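Dandari Help Forum > Wardrobe lists > Item count is wrong after merging two lists

Status: open
Opened in February, last reply 9:40 pm

Hi all! I use Dandari to keep track of our clothes (what's in the closet, what's in storage, what's going to the donation bin) and I merged two lists last night. Big mistake. The total now says 1,243 items. I promise you we do not own 1,243 items of clothing, even if you count every sock on its own.

What I've tried so far:

Logged out and back in. Same number.

Deleted the "Closesness" list, which is my typo from when I first set it up and meant to write "Close by" – the stuff we wear every week. It came back when I synced.

Turned off the Pumau label add-on. The total dropped by 100, so I got excited, and then it climbed right back up while I was making tea.

After that I gave up on the app and went back to the bed. My plan is to sort everything by hand, fold what folds, put the rest on hangers, and enter it all again in a clean list. I'm doing it in small batches so I can catch the moment the count goes funny.

Clothes and hangers around the orange bedspread:
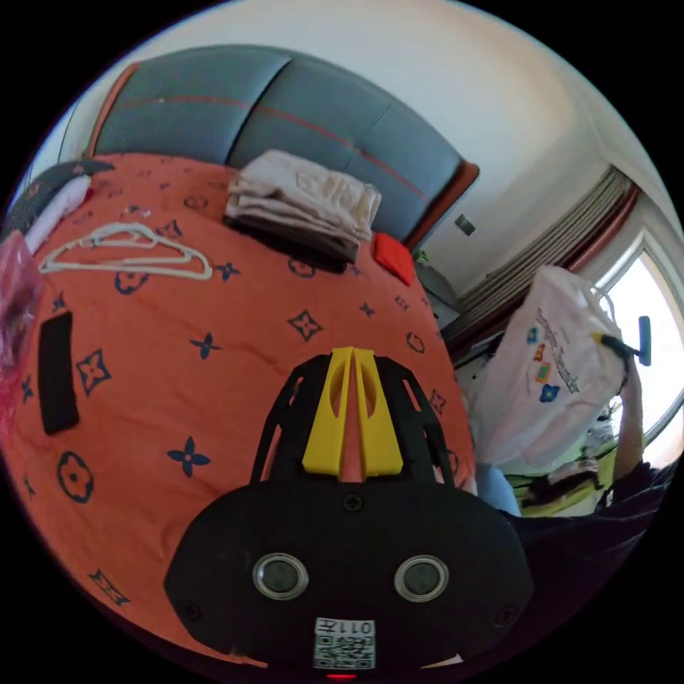
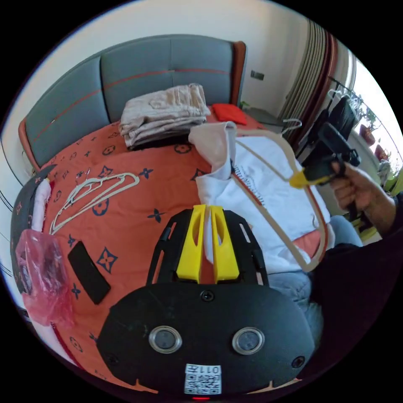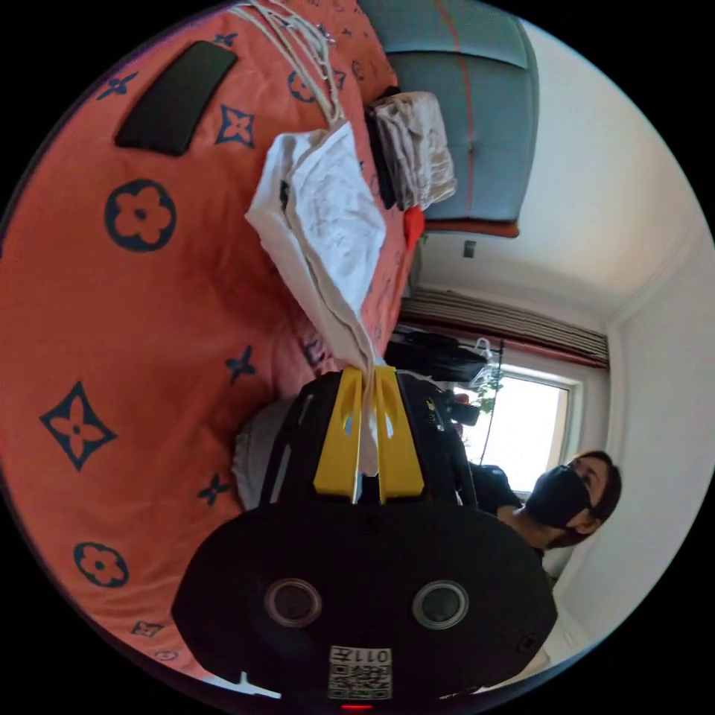

First batch was 9 things, typed in one at a time with no merging, and the total was right. Second batch I used "copy from last entry" for the beige stuff and every one of them got saved twice. So I think the copy button is the problem and the merge just made it huge.

Can somebody with the same version try it? Make a new list, add one item, hit copy, then sync. If you end up with 2 copies in place of one, we have the same bug.

Also, is there any way to delete a list for good? I don't mind losing the old one, I have a printout. I'd just rather not switch to Dantas, I tried it before and couldn't get along with the tiny buttons.

Update, later: restarted the tablet, copy button still doubles everything. Leaving this open.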